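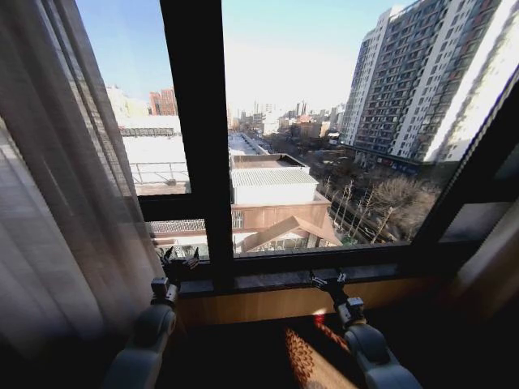
写真1 窓およびカーテン(網戸・枠・窓台の点検区分は第3節による)

2026年4月4日 貸別荘「イスティエ」(Istier)入居前安全点検票
点検者:ニカウ・ラケナ 立会:ルクサナ・ジャドゥーン 確認:ビアンカ・ヴェレス
管理受託:プロルティネ(Proltine)

判定記号:○=適合 △=経過観察または軽微な是正 ×=使用開始前に是正 −=該当なし

本票は前回票(昨年7月)の様式を引き継ぐ。設問番号も同じとし、前回△以下の項目には番号の後に「再」を付した。測定値は特記のないかぎり一回測定とする。

## 1. 外周・出入口

| 番号 | 項目 | 判定 | コメント |
|---|---|---|---|
| 1-1 | 玄関扉の自閉・施錠 | ○ | 内側からは鍵なしで解錠可。 |
| 1-2再 | 玄関段差の滑り止め | △ | 上段のテープ端部に浮きあり。貼替えを要する。前回指摘は下段で、下段は是正済み。 |
| 1-3 | 外灯・人感センサー | ○ | 点灯保持時間は設定どおり。 |
| 1-4 | 勝手口の避難有効幅 | ○ | 幅81cm。扉前の物品なし。 |
| 1-5 | 外部階段の手すり | × | 上端の支柱固定ねじ2本に緩み。手で押すと支柱が動く。増締め後に再確認。 |
| 1-6 | 雨樋・落ち葉の堆積 | △ | 北側の集水器に堆積。排水は通っている。 |

1-5について。前回は○であった。支柱の根元に腐食は認められず、下地側のねじ穴も広がっていない。増締めで保持力が戻らない場合は径の大きいねじに替え、その旨を作業票に記す。是正が済むまで外部階段は使用停止とし、上下に表示を出す。

## 2. 火気・警報設備

| 番号 | 項目 | 判定 | コメント |
|---|---|---|---|
| 2-1 | 煙感知器の作動 | ○ | 6台すべて試験ボタンで鳴動。連動も確認。 |
| 2-2 | 煙感知器の製造年 | △ | 階段室の1台は年内に交換期限。 |
| 2-3再 | 一酸化炭素警報器 | ○ | 前回は電池切れ。新品に交換済み。 |
| 2-4 | 消火器の圧力・封印 | ○ | 指針は緑の範囲内。封印あり。 |
| 2-5 | 消火器の設置位置 | △ | 台所の消火器が棚の奥に移されている。標識の下に戻すこと。 |
| 2-6 | ガス元栓・ホース | ○ | 漏れ検知液で泡立ちなし。ホースにひび割れなし。 |
| 2-7 | 薪ストーブ炉台 | ○ | 可燃物との離隔を確保。 |
| 2-8 | 煙突清掃記録 | × | 記録の綴りに直近の清掃報告がない。 |

2-8について。清掃業者ハヤト(Hayat)の請求書の写しはあるが、作業報告書が綴られていない。請求書だけでは清掃範囲を確認できないため×とした。報告書が提出されるまで薪ストーブは使用不可とし、焚口に札を掛ける。請求書の照会はアティフ・パラチャが担当する。

## 3. 窓・開口部

| 番号 | 項目 | 判定 | コメント |
|---|---|---|---|
| 3-1 | ガラスの割れ・欠け | ○ | 全室目視。 |
| 3-2 | 枠・方立の固定 | ○ | がたつきなし。 |
| 3-3再 | 開口制限金具(2階) | △ | 主寝室は調整済み。小寝室の金具は規定より広く開く。 |
| 3-4 | 窓台の荷重表示 | − | 腰掛け用途の箇所のみ対象。次回から別紙に分ける。 |
| 3-5 | カーテンの防炎表示 | △ | 薄地カーテン1組で表示ラベルを確認できず。 |
| 3-6 | カーテン類の紐・チェーン | ○ | 垂れ下がる輪はすべて壁側の金具に固定。 |
| 3-7 | 暖房器具との離隔 | ○ | カーテン裾から規定距離以上。 |
| 3-8 | 結露・シーリング | △ | 浴室窓の下端にかび。清掃後、剥離の有無を見る。 |
| 3-9 | 網戸 | ○ | 破れなし。外れ止めは全数が掛かっている。 |

3-3について。開口制限は10cm以下で運用している。小寝室の実測は15cmで、幼児の通り抜けのおそれがある。金具自体に損傷はなく、取付位置の変更で足りる。判定は×とすべきとの意見が立会者からあったが、同室は現在予約の割当てから外されており、割当て再開前の是正を条件に△とした。

3-5について。ラベルが洗濯で脱落した可能性がある。購入時の証明書が見つかれば○に改める。見つからない場合は交換とする。

## 4. 電気

| 番号 | 項目 | 判定 | コメント |
|---|---|---|---|
| 4-1 | 分電盤の表示 | ○ | 回路名と実際の系統が一致。 |
| 4-2 | 漏電遮断器の試験 | ○ | 試験ボタンで遮断、復帰とも正常。 |
| 4-3再 | 差込口のぐらつき | △ | 居間の低位置の1口。前回と同一箇所。 |
| 4-4 | 延長コードの常用 | × | 洗面所で電気ヒーターに延長コードを使用。撤去した。 |
| 4-5 | 照明器具のカバー | ○ | 割れなし。 |
| 4-6 | 屋外コンセントの蓋 | ○ | 閉止時の密着良好。 |

4-3は二回連続の△である。様式の規定により次回は自動的に×となる。前回の作業票には「締め直し」とあるが、ボックス側の固定が効いておらず、同じ処置では再発する。ボックスごと交換する。

4-4のコードは点検時に撤去し、管理事務所で保管している。ヒーターも併せて引き上げた。洗面所に暖房を置く場合は、壁付けの専用機を別途申請すること。

## 5. 水回り・衛生

| 番号 | 項目 | 判定 | コメント |
|---|---|---|---|
| 5-1 | 給湯温度 | ○ | 浴室、台所とも設定上限以下。 |
| 5-2 | 浴室床の滑り | ○ | マットの吸盤に欠損なし。 |
| 5-3 | 浴室手すり | ○ | 荷重をかけて動きなし。 |
| 5-4 | 排水の詰まり・臭気 | △ | 洗濯機用トラップの封水が減少。注水した。 |
| 5-5 | 長期未使用時の通水記録 | ○ | 記録に空白なし。 |
| 5-6 | 洗剤類の保管 | ○ | 施錠棚内。 |

## 6. 掲示・備品

| 番号 | 項目 | 判定 | コメント |
|---|---|---|---|
| 6-1 | 避難経路図 | △ | 2階の図が改装前の間取りのまま。 |
| 6-2 | 緊急連絡先 | ○ | 現行の番号。 |
| 6-3 | 救急箱 | △ | 消毒液の使用期限切れ。補充する。 |
| 6-4 | 懐中電灯 | ○ | 各階にあり、点灯する。 |
| 6-5 | 住所表示(通報用) | ○ | 電話機の横に掲示。 |

6-1の差替え用図面はフェスタヴベルク(Festavberg)の設計室にある。担当はアヌム・ロディ。縮尺は問わないが、現在地の印は掲示場所ごとに変えること。

## 是正一覧

使用開始前(×)

- 1-5 外部階段支柱の増締め、再確認。担当:ラケナ
- 2-8 煙突清掃報告書の入手。担当:パラチャ
- 4-4 撤去済み。巡回時に再設置がないことを確認。担当:ジャドゥーン

次回点検まで(△)

- 1-2 上段テープ貼替え
- 1-6 北側集水器の清掃
- 2-2 階段室感知器の発注
- 2-5 消火器を標識下に戻す
- 3-3 小寝室の金具移設(割当て再開前)
- 3-5 防炎証明書の捜索、なければ交換
- 3-8 浴室窓の清掃、シーリング確認
- 4-3 ボックス交換
- 5-4 封水の再確認
- 6-1 避難経路図の差替え
- 6-3 消毒液の補充

## 確認者コメント(ヴェレス)

3-3の判定は了承する。ただし予約係への連絡が口頭のみであったため、書面で出し直すこと。割当て再開の可否は金具の再測定値を見て決める。

2-5は前々回にも同じ記載がある。棚の奥に移るのは清掃時と思われる。壁掛け金具への変更を見積もること。

3-4は判定欄が「−」で残ると集計から漏れる。別紙ができるまでは「△」で仮置きしてよい。本票の記載はこのままとし、集計表側で修正する。

次回点検は7月。様式の変更は3-4の別紙化のみとする。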